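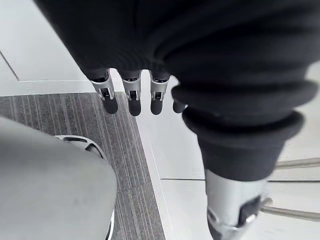

Unit 4: Hard Water and Scale in Household Plumbing
Course notes, B. Karagiannis

Print this page | E-mail this page

1. Definition

Hardness is the total dissolved calcium and magnesium in water, stated in milligrams per liter as calcium carbonate. In this course, water above 200 mg/L is called very hard. The Prarkbridge well samples used in the problem set fall in this range.

2. How scale forms

Dissolved calcium bicarbonate is stable only while enough carbon dioxide stays in the water. Heating drives the gas off and calcium carbonate comes out as a solid. Evaporation leaves the same solid behind on open surfaces, together with any other salts present. Scale on a heater element slows heat transfer, and the element runs hotter for the same output.

3. Surfaces at the sink

Spots on steel are mostly carbonate and dissolve in weak acid. Soap film is different: it is a calcium salt of a fatty acid and needs rubbing as well as a cleaner.

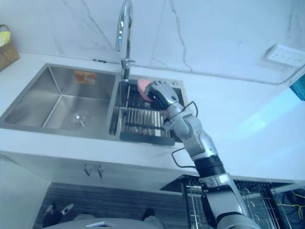
Fig. 4.1. Double stainless steel sink, with a metal drying rack in the right-hand basin.

4. Softening

An ion exchange resin trades sodium for calcium and magnesium. Capacity is set by the resin volume and the salt dose at each recharge. Total dissolved solids change very little.

Problem 11 is due before the August session. Show units at each step.

Related items
Unit 3: Alkalinity and pH
Unit 5: Corrosion of Copper Pipe
Lab sheet: Titration with the Vitar kit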